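Good practice at the two-arm table
Picture gallery, Drunormont training workshop

Welcome to our gallery page. It belongs to the house rules for the two-arm tables, which every new operator receives in May when the new group starts. The rules were written by Felista Chege and me, and we asked the people of Plusum to read them, as they have worked with paired arms for longer than we have. Many operators told us that the written rules are correct but dry, and that they forget them after the first week. So we decided to put the main points on one page, together with a look at the table during work.

Please note that this page does not replace the full text. If you find a difference between the two, the full text is the right one, and please write to me so that I can repair the page.

Before the start

Every shift begins with the free movement check. Both arms go slowly through their whole range with nothing in the fingers. The operator watches the cables during this movement, not the screen. A cable must have enough slack for the furthest position of the wrist, but it must not lie on the work surface. We had 2 stops last winter from a cable which was pulled too tight, and both of them could be seen in the free movement check if somebody had looked.

The tabletop is wiped before the first run. Tools go back in the drawer. Drinks stay outside the marked area, also when they have a lid.

Speed and distance

In the training mode the tip of the gripper may not go faster than 350 millimetres per second. This is our own limit and it is stricter than what the maker of the arm permits. Please do not change it for one difficult task and then forget to put it back – this happened in the Kistar exercise and it cost us a whole Friday to find out why the results were so different.

When both arms work in the same zone, one of them is the leading arm. The other arm waits with open fingers until the leading arm has let go and moved back. The operator says aloud which arm is leading. It feels strange at first, but the second person at the table needs to hear it.

Light objects

Paper and thin plastic are harder than they look. The grip force is set to level 2 and is raised only if the object slips. We take hold of a cup at the rim with the tips of the fingers, and we place it in the holder without pushing. If a cup is bent, it goes to the waste and is not used for the next run. The record sheet from Maruyama has a column for this, please fill it in also when the answer is zero. 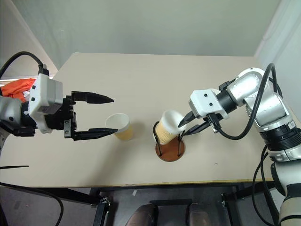

Two paper cups and a wire holder. The right arm grips one cup at its rim, the left arm has its fingers open.

After the run

Both arms return to the rest position before anybody reaches over the table. The stop button is pressed first, and then the hands go in. Point 7 of the rules explains the order for the case when an object is still held in the gripper.

Questions about the rules can be sent to Felista Chege, and questions about this page to me.

Demyd Hrytsenko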